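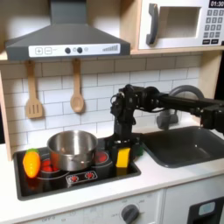
A reader in Covcombe asks whether the Catus travel grant for students is worth the bother, given that 452 people applied last year and the panel funded two.

Is it?
Possibly not. The form takes a good weekend — more if your supervisor is slow.

What does it pay?
Up to £200. Over 200 miles of train travel will eat that.

Does winning help you get a Dratura fellowship later?
So the leaflet claims. We have asked for figures and are still waiting.

When does it close?
November, at noon.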